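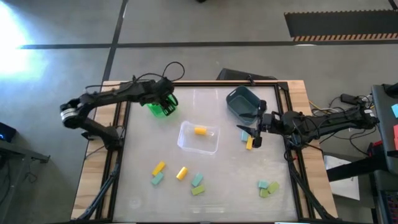
Photo: Galtonura Workshop Notes

Sorting small blocks into bins

Every flat surface in a workshop wants to be a junk drawer. Leave a bench clear at 9 in the morning and by lunch it has grown a crop of little colored blocks, with the bins standing by like guests who came for the food and won't help with the dishes. A few habits that have worked for us:

1. Put the bins out first. If you start with the blocks you will make piles, and then you will have to move the piles, and then you will have lunch.

2. Give each bin one job and make it easy to remember. Green things in the green bin is a fine rule. Yellow things in the dark bin is also a rule, but you'll be explaining it until January.
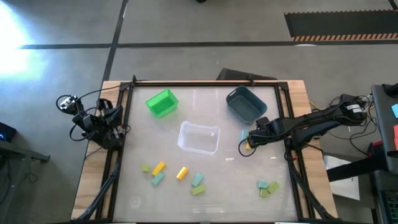

3. Keep a clear bin for anything you can't place. You can see what's in it without tipping it out, and it does a good job of making you feel guilty. Empty it when it has 6 things in it. I have gone past 6. I don't recommend it.

4. Work from the far side toward you. Your sleeves will do less sorting that way.

5. Turn bins at an angle if it suits your reach. Straight rows look lovely in the Mevetti catalog and nowhere else I've been. 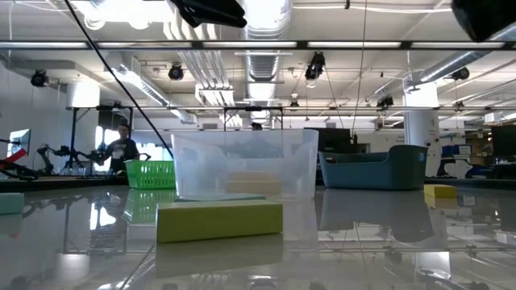 Glossy tops and how to live with them

A shiny bench shows you everything twice, including the mess. Wipe it with a damp cloth, then a dry one, and skip the polish. We tried polish once and spent the next 2 weeks chasing small parts across the room.

Lift bins when you move them. Grit gets under the bottom and writes its name on your nice surface.

Slotted baskets are good for bigger pieces and terrible for screws. Ask me how long it took to learn that. (4 baskets.)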